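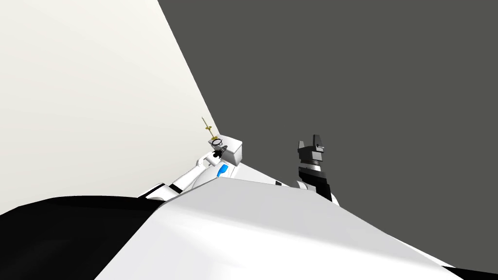 Re: [sim-demos] How many examples before we train?

Kyung-tae Sung wrote:
> We have 22 episodes with the gold rod and the small white box. Is the
> grey wall a problem for the learning? And which view do you keep?

Hello Kyung-tae,

For me the plain dark grey wall is fine. At Parsons we trained first with 139 simulated episodes and the result was poor. With 858 it became useful, but I changed also the colour of the background, so I can not say which one helped.

About the view - I keep the one where both grippers are visible beside the box. The white shell in front hides the lower parts, and I would move the camera a little higher before you record more.

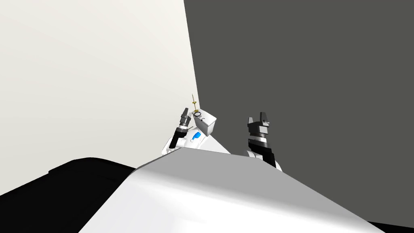
Both grippers, with the box and rod between them.

Please save the failed tries also, in a separate folder. We threw ours away and I regret it.

Regards,
Cheng-en Cheng

Related threads
- Naming of episode folders
- Balon export stops after 4 files
- Random colours for walls

Comments
Asif Bangash: Agree about the failed tries.
Sun-ja Cho: How much higher did you put the camera?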